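July, bench 2 notebook, dye and wax room

Started 9:15. Geeta out this morning so the beeswax melt got pushed back. Did the paraffin / stearin blends first instead, order doesn't matter much.

Wick trial, batch 834

Same tin as last time, Trustent pellets, Kanaujia cotton wick. Poured at 68 C, one degree under what Renu wrote on the card. Sides pulled away clean from the mold on all but two. Those two had frosting down one side, the side nearest the window. Draft again?? Move the rack before the next pour.

Burn test – 6 tapers, 2 hr each. Mushrooming on the wick by the first hour, worst on the thick braid. Thin braid burned straight but drowned twice and had to be relit. Middle size is the one to carry on with. Vandana thinks the stearin is too high and is softening the pool, I think its the wick. We'll see.

Tapers go in holders for the Drisgate sheet, pale ones only, dyed ones stay out until the fade test is done.

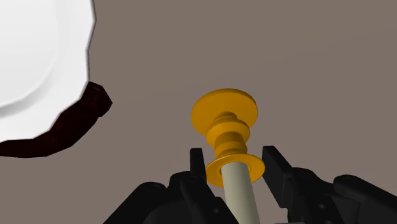
Fade test

Strips up on the south window since last month. Blue has gone, really gone, nearly gray. Red holding. Ochre fine. The covered halves all look like day one so at least the masking works. Harsh wants to try the UV additive from Brisberg, order no. 2619, should be here by the end of the month. Don't open it without gloves, the last lot got everywhere.

To do

Trim wicks to 6 mm BEFORE lighting, not after
Re-zero the small scale, it was reading high at noon
Ask Manju where the second pouring jug went
Beeswax melt tomorow, 9 molds, filter twice
New label tape

4:40 – rack moved to the inside wall. Poured one more of the middle wick to check the draft idea. Leaving it overnight, lid on.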